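Tanavon: roles y plantillas para volver atrás una actualización de contenedores

LÉEME del repositorio. Última revisión: 8 de junio de 2024.

Antes de instalar nada, conviene saber qué hace Tanavon y qué deja sin resolver. Guarda el estado de un despliegue de servicios en contenedores, aplica la versión nueva y, si las comprobaciones fallan, ejecuta la fase Undo. La palabra suena tranquilizadora. Undo recupera etiquetas de imagen y ficheros de configuración; las migraciones de base de datos se quedan donde estaban.

Requisitos

Python 3 y Ansible en el nodo de control.
Un registro privado accesible desde todos los nodos.
Espacio libre para 2 copias completas de la configuración.

El registro público también funciona, aunque yo no lo usaría en nada que tenga usuarios. 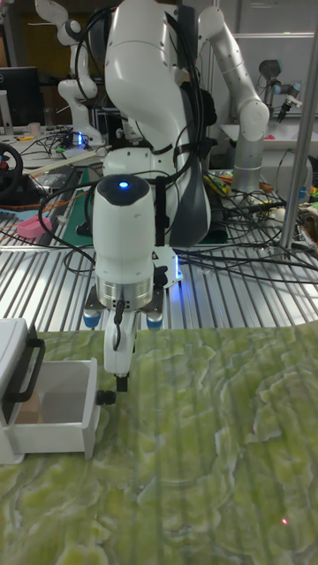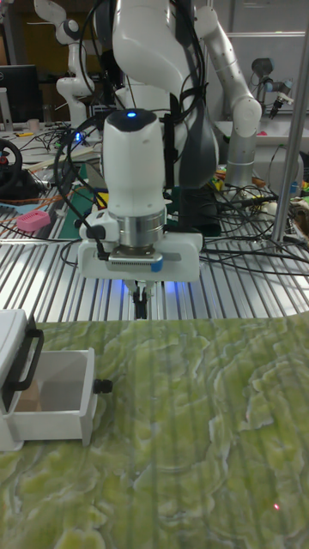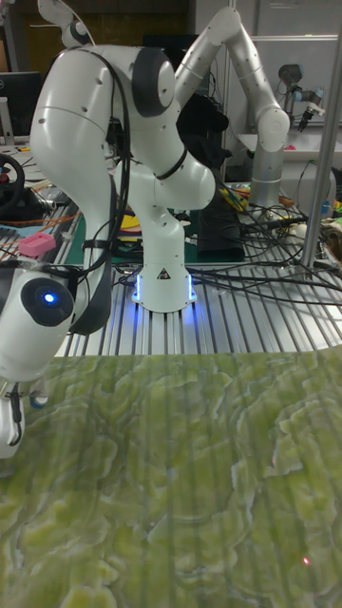
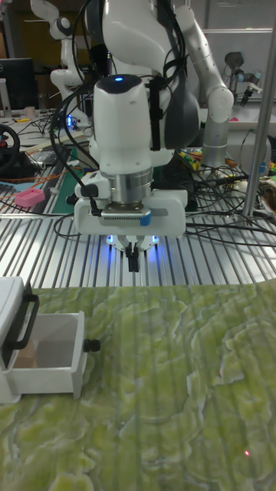
Categoría: Infraestructura / Despliegue

Uso básico

Copie el inventario de muestra, cambie los nombres de los nodos y ejecute primero la fase de captura. La fase de aplicación se niega a arrancar si no encuentra una captura, salvo que se pase la opción de forzado. Esa opción existe porque la pidieron en Cárdenas. Sigo pensando que fue un error incluirla.

Pruebas

La batería tiene 47 casos y todos pasan en el entorno de integración, cosa que dice bastante poco: los nodos de ese entorno son idénticos entre sí y la red no se cae nunca. En el despliegue de Prandex, con versiones de kernel mezcladas, la vuelta atrás tardó unos cuatro minutos y dejó dos servicios con la configuración nueva. El fallo sigue abierto.

Problemas conocidos

Los volúmenes con nombre no se restauran.
El informe final marca como correcto un contenedor que se reinicia en bucle, si la comprobación coincide con el momento en que está levantado.
No hay soporte para Podman. Se habló de tenerlo en septiembre; no cuente con ello.

Mantenimiento

Cledwyn Rosser revisa los parches. Adjunte el registro completo de la ejecución y el inventario sin contraseñas. Las propuestas que incluyan solo cifras de rendimiento, sin la forma de repetirlas, se cierran.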